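16 November 2025

Sourdough starter log, or really the flour log, as the starter itself has been dull as anything this week. Third go at the rye blend from Pikolby. I'd meant to write this up on the night but my hands were covered in paste, and then I fell asleep on the sofa (sorry, all of you waiting for numbers).

So! Where we'd got to: the May batch of Pikolby rye was lovely, soaked up water like a sponge and made a loaf with a proper sour smell. The new sack behaves like a different flour altogether. Same label, same mill, same price, and the dough goes slack on me before I've even got the salt in. I've been blaming my kitchen, then the tap water, then myself. Last night I decided to do it properly and mix the two side by side, using the last jar of the May stuff that I'd been hoarding at the back of the cupboard.

Method, for anyone wanting to copy it. 130 g of flour in each bowl, same water, same spoonful of starter, same bowl shape (the ones with the chipped rims, you know them). Stir, cover, leave alone. I'm very bad at the leaving alone. I must have lifted those tea towels every ten minutes for the first hour, which can't have helped anybody.

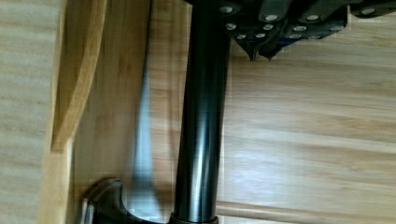 The May bowl was stiff from the start and stayed stiff. You could stand a spoon in it. The new one looked fine for a bit and then loosened, and by the time I'd washed up it was sliding down the side of the bowl when I tipped it. Smell was much the same in both, a bit like apple peel, maybe sharper in the new one, but I'd had a coffee by then and wouldn't swear to it.

My guess is the grind. Rub the new flour between your fingers and it's silky, almost like cornflour, where the old one has grit and little flecks of bran that catch under your nails. Could be they've changed the stones, could be it's a different harvest, could be somebody is sieving it now because customers moaned about the bits. I LIKED the bits! I've written to the shop in Stundville to ask and will paste the answer in here if I ever get one.

Went on to bake both anyway. Small tins, six hours in the cold first, then straight in. I wanted to try a free-standing loaf too but the slack dough would have gone everywhere, so tins it was. The May loaf came up with a nice cracked top. The new one rose higher, which surprised me, and then sank in the middle as it cooled. Crumb on the May one is tight and even. Crumb on the other is gummy along the bottom, a stripe the width of my finger, and it stuck to the knife something rotten. I had some toasted this morning with too much butter and it was perfectly nice, mind you. Toasting forgives a lot.

Oh, and I forgot to weigh the loaves before cutting them. Again. It's written on the cupboard door in capitals and I still forgot.

Things to try next, in no order: hold back a good splash of water with the new flour and add it only if the dough asks for it. More starter, to get the acid up sooner (I read that helps with a gummy rye, can't find where now). A three to one mix with the coarse Skiltlow wholemeal to put some roughness back in. Leave the loaf a whole day before cutting, like every book says and like I never do.

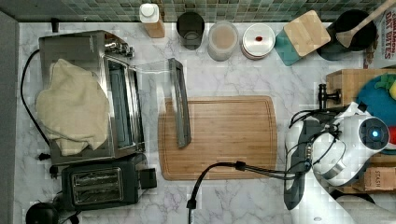

A note from Onsri, pencilled in the margin when the notebook went round: the new sack did the same to me, and I got round it by scalding a third of the flour with boiling water the night before and mixing it in cold. The loaf was darker and a bit sweet, with no stripe at the bottom. Don't bother with more starter, I tried that first and it only made it sourer.

Right, scalding it is then. I've got enough of the new flour for 6 more tins if I'm careful, and a scrape of the May left over for comparing. Will do the scald on the next free evening, one plain and one scalded, and WEIGH THEM before anybody gets near with a knife. Need more salt as well, and the lid of the big jar has gone missing.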